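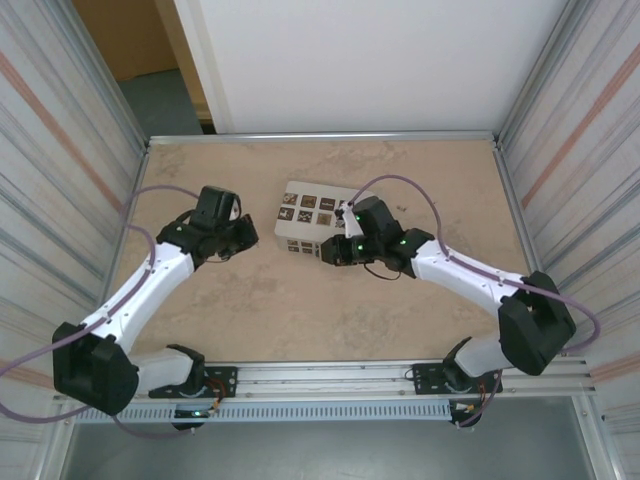

# Zwischenbericht an die Sulemana-Stiftung: Würfel und Arbeitsplätze im Vorhaben Uvano

Stand: 10. März 2021
Standort: Werkstatt Trolard
Berichtszeitraum: Dezember bis heute

Seit dem letzten Bericht ist viel mehr passiert, als wir uns im Dezember zugetraut hätten! Der weiße Würfel mit dem Markerraster hat die Entwurfsphase hinter sich, der erste Tisch ist vollständig eingefasst, und die Druckvorlagen liegen endlich in einer Fassung vor, an der wir nicht jede Woche etwas ändern. Über die Stellen, an denen es noch hakt, schreiben wir weiter unten.

## Der Würfel

Im Antrag hatten wir einen weißen Würfel beschrieben, dessen Seitenflächen mit kleinen quadratischen Markern bedruckt sind, damit sich seine Lage auf dem Tisch in einer Aufnahme bestimmen lässt. An dieser Grundidee hat sich nichts geändert. Geändert hat sich fast alles andere: die Größe der Marker, ihr Abstand zueinander, die Breite des weißen Rands und die Farben.

Die Muster sind jetzt in Braun und Schwarz gehalten. Ursprünglich war nur Schwarz vorgesehen, und der zweite Ton ist aus einer ganz praktischen Überlegung dazugekommen: Wer einen Würfel in die Hand nimmt und wieder hinlegt, möchte sofort wissen, welche Seite oben liegt, ohne ein Muster nachschlagen zu müssen. Mit einem einzigen Ton war das mühsam. Mit zweien geht es auf einen Blick, jedenfalls nach ein paar Tagen Übung, und alle, die bei uns damit gearbeitet haben, wollten danach nicht mehr zurück.

Beim Rand haben wir lange gerungen. Schmal sieht er besser aus und lässt mehr Platz für das Raster, aber an den Kanten und Ecken fasst man den Würfel eben an, und dort nutzt sich der Druck zuerst ab. Die jetzige Vorlage ist ein Kompromiss, mit dem wir gut leben können. Insgesamt haben wir 3 Fassungen gedruckt und verglichen:

- **Fassung A:** große Marker, breiter Rand. Sehr robust, aber aus größerer Entfernung lieferten die wenigen Marker pro Fläche zu wenig Anhaltspunkte.
- **Fassung B:** kleine Marker, sehr enger Abstand. Toll in der Auflösung, leider liefen beim Druck benachbarte Quadrate an mehreren Stellen ineinander.
- **Fassung C:** kleine Marker mit etwas mehr Luft dazwischen. Damit arbeiten wir weiter.

Von Fassung C sind über 99 Druckbögen fertig. Die Bögen werden flach gelagert und erst kurz vor dem Aufbringen zugeschnitten. Anfangs hatten wir sie gerollt aufbewahrt, was wir niemandem empfehlen können (die Ecken stehen dann noch nach Tagen hoch und fangen Staub).

## Der Tisch

Der erste Arbeitsplatz steht so, wie er im Antrag skizziert war, und er ist wirklich schön geworden. Die Platte ist beige gesprenkelt. Links und rechts schließen Seitenwände aus gewelltem Metall die Fläche ab, hinten steht eine weiße Rückwand. An der Vorderkante läuft eine Aluminiumschiene, darunter liegt der graue Kabelkanal mit seinen rechteckigen Schlitzen.

Die Wahl der Platte hat uns mehr beschäftigt als jedes andere Bauteil. Eine reinweiße Fläche hatten wir zuerst im Kopf, auf ihr verschwindet ein weißer Würfel aber fast, sobald das Deckenlicht an ist. Auf einer sehr dunklen Platte sticht er dafür so stark heraus, dass die hellen Flächen in den Probeaufnahmen überstrahlten. Beige liegt angenehm dazwischen, und die Sprenkelung verzeiht kleine Kratzer. Bezogen haben wir die Platte über Sterport, einschließlich Zuschnitt.

Auch die Seitenwände haben sich bewährt. Sie halten Würfel auf dem Tisch, die sonst über die Kante wandern würden, und sie grenzen den Arbeitsbereich für alle deutlich ab. Skeptisch waren wir wegen möglicher Spiegelungen. Bei gedämpftem Licht stören sie bisher kaum, bei tief stehender Wintersonne am Nachmittag schon. Für die Fenster ist deshalb ein Rollo bestellt.

Der Kabelkanal war ein später Zusatz und kostete uns einen halben Arbeitstag beim Ausrichten. Inzwischen sind wir sehr froh darüber! Durch die Schlitze lassen sich Leitungen dort herausführen, wo sie gebraucht werden, und der Boden vor dem Tisch lässt sich in einem Zug wischen.

## Aufnahmen und Protokoll

Bis heute haben wir 657 Würfellagen protokolliert. Festgehalten werden jeweils die oben liegende Seite, die ungefähre Position auf der Platte, die Drehung und die Beleuchtung. Das Protokoll führen wir als einfache Tabelle, nachdem ein erster Versuch mit einem aufwendigeren Formular daran gescheitert war, dass das Ausfüllen länger dauerte als das Umlegen des Würfels.

Besonders erfreulich sind die Lagen in der Tischmitte. Dort wird das Raster zuverlässig gelesen, auch wenn eine Ecke oder ein Stück Kante verdeckt ist. Genau dafür haben wir ja mehrere Marker auf jede Fläche gesetzt, und es macht großen Spaß zu sehen, wie gut das trägt. Dicht an den Seitenwänden sieht es gemischter aus. Je nach Blickwinkel bleibt von einer Seitenfläche nur ein schmaler Streifen übrig, und dann hängt alles an der Oberseite.

## Mittel

Aus der bewilligten Sachmittelpauschale sind bisher 2591 Euro ausgegeben. Der größte Posten war die Platte mit Zuschnitt, gefolgt von den Seitenwänden und den Druckkosten. Bei den Druckkosten liegen wir etwas über dem Ansatz, weil Fassung B zweimal gedruckt werden musste, ehe wir sie aufgegeben haben. Dafür fiel die Rückwand günstiger aus als geplant. Die Belege sind sortiert und gehen mit der Post an die Geschäftsstelle. Eine Umwidmung beantragen wir derzeit nicht.

## Was noch offen ist

1. **Abrieb an den Ecken.** Ein matter Schutzüberzug ist in Erprobung. Glänzende Überzüge scheiden aus, sie werfen das Licht genau dort zurück, wo die Marker gelesen werden sollen.
2. **Licht am Nachmittag.** Sobald das Rollo hängt, wiederholen wir die Aufnahmen in Wandnähe unter gleichen Bedingungen.
3. **Beschriftung der Bögen.** Die Fassungen A und C lassen sich im Stapel leicht verwechseln. Künftige Bögen bekommen einen Vermerk auf dem Verschnittrand.
4. **Zweiter Arbeitsplatz.** Die Maße sind vom ersten Tisch übernommen, die Bestellung bei Sterport ist vorbereitet. Wir würden sie gern auslösen, sobald die Rückmeldung der Stiftung zu diesem Bericht vorliegt.

## Nächste Schritte

Als Nächstes bedrucken wir eine kleine Serie in Fassung C und geben sie an die anderen Gruppen in Trolard weiter, die schon mehrfach danach gefragt haben. Dazu gehört ein Beiblatt mit der Zuordnung der Seiten, einem Hinweis zur Lagerung und der Bitte, beschädigte Stücke zurückzuschicken, damit wir den Verschleiß über mehrere Monate vergleichen können.

Parallel schreiben wir die Bauanleitung für den Tisch fertig. Der Teil zur Platte und zu den Seitenwänden ist im Entwurf vorhanden, beim Abschnitt über Schiene und Kabelkanal fehlen noch die Zeichnungen. Beides legen wir dem nächsten Bericht als Anhang bei. Wer von der Stiftung vorher schon einmal hineinschauen oder den Arbeitsplatz selbst ansehen möchte, ist in der Werkstatt herzlich willkommen, eine kurze Nachricht ein paar Tage vorher genügt.

Projektgruppe Uvano, Werkstatt Trolard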